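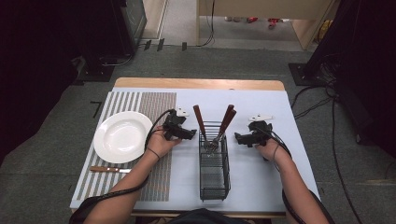

Table-setting station at Histville, with both hand-held grippers at the utensil caddy.

Station notes: hand-held grippers, table-setting cell

The table-setting station at Histville went back into use on 10 December 2025 after a two-day service stop. Most of the work was on the two hand-held grippers and their cables. The table, the mat and the setting order are unchanged.

The fault was intermittent. The left gripper reported its jaws as open when they were closed, usually near the end of a session. Drirkemano, who supply the grippers, suggested a worn jaw sensor. We swapped the sensor and the fault came back the same afternoon. It was finally traced to the cable, which had a broken conductor a short way back from the gripper housing. The break only opened when the wrist was turned fully inward, as it is when the operator reaches across for a fork.

Both cables have been replaced. The new routing leaves a loop at the wrist and then follows the forearm, with a band at the wrist to hold the slack. Operators should check the loop before each session. With the band too close to the gripper, the cable bends at the housing and will fail in the same place again. With too much slack, it catches on the wire caddy.

The jaws were cleaned and the opening was reset on both sides. The log showed 452 cycles on the left gripper since the last reset and slightly fewer on the right. The limit in the station sheet is 200 and it had been missed twice. The counter now puts up a warning on the Arain console at the limit, and the session will not start until the reset is logged.

The white brackets on top of the grippers were checked for play. The right one had moved enough to upset tracking at the far side of the table. It has been refitted with new screws and thread lock. Please do not lift a gripper by its bracket.

Start-up check, now on the station sheet:

Lay the striped placemat on the left half of the table mat, with the plate on its upper part and the knife across it below the plate.
Stand the caddy in the center of the table and load the forks handles up.
Put on the wrist bands, then pick up the grippers.
Open and close each pair of jaws 6 times with the wrist turned fully inward. The console should show every change.
Touch the jaws together over the table and zero the tracking.

If a reading drops out during the fourth step, stop and change the cable. Spares are in the Banier cabinet, second drawer, left and right bagged separately. The connectors are keyed differently and should not be forced.

Still open: the cables on the carpet have no cover yet. Covers are on order and should be fitted in February. Until then, keep carts away from the station.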